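Una mañana en el laboratorio de Lasummont, entre pipetas y pinzas

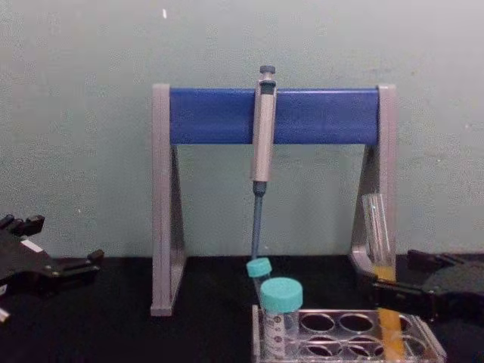
La micropipeta en su soporte y, a la derecha, la pinza junto al tubo con líquido anaranjado.

Llegamos con tiempo de sobra, porque el autobús nos dejó casi en la puerta y Oddur Grímsdóttir ya nos esperaba con café (¡muy bueno, por cierto!). Nos llevó directamente al puesto que llaman Vunlow, donde se graban los ejemplos con los que después aprende el sistema.

El trabajo tiene algo de clase de baile: una persona guía los dos brazos a distancia, repite la misma maniobra con los tubos y cada intento queda guardado como un episodio. Llevaban 331 del ejercicio de los tubos, y el turno de esa mañana debía añadir 30 más. Oddur nos explicó, con una paciencia enorme, que los intentos torpes también se guardan, con su etiqueta, y que entre uno y otro cambian un poco la posición de la gradilla.

A mí me dejaron probar los mandos y, bueno, digamos que mis tres episodios llevarán la etiqueta correspondiente. Mi compañera Ji lo hizo bastante mejor.

Comimos allí mismo, en la cantina de la segunda planta, y nos invitaron a volver en octubre, cuando empiecen con el pipeteo.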